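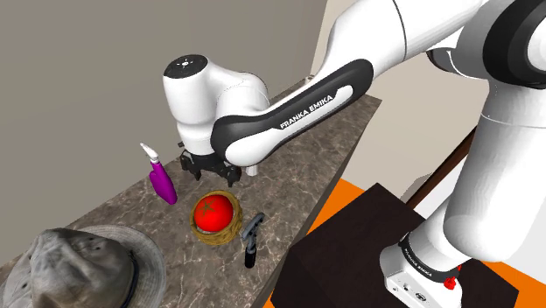
Tomato in the basket, gripper above, spray bottles on both sides. Simulated kitchen, Franka arm.

Saturday, late. Went back through the naming rules for the Pokstead set before the next batch goes to Stundholm. The rule on start states still reads "object near target," and I struck it. Near is not a condition a checker can test. The new wording gives a distance in millimeters from the object center to the basket rim, measured in the counter plane, with the basket frame as origin.

The second change is to the end state. The old text accepted an episode as soon as the object center was inside the rim. A tomato still held between the fingers passes that test. I added two terms: no finger contact, and object speed under the limit for 30 consecutive steps. Reran the checker on the 268 logged episodes from the Imai branch and 58 changed label. All of them had ended with the fingers closed. I have left the old labels in a separate column – the audit needs both.

Distractors took most of the afternoon. The draft says they must be "clear of the path," but the path depends on the planner. Replaced with a fixed keep-out radius on the basket, applied at reset only. Bottles are to be treated as tall objects regardless of width, as the trigger head is the first thing the wrist meets. 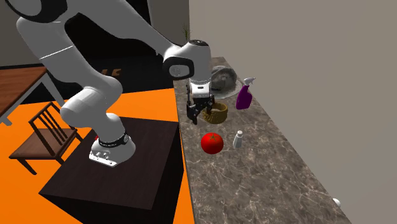 Does an episode have to be thrown out if the arm touches a distractor?
Only if the distractor falls or leaves the counter; a light touch is logged as a contact and the episode is kept.

That goes into section 4 as written. Fillness wants the contact log in the same file as the joint states, which I would accept if the time base were shared. At present it is not. Seed 854 still fails at reset with the basket partly inside the counter mesh – a collision margin fault, I think, and not a rule problem. Left it open. Monday: margin first, then the units table.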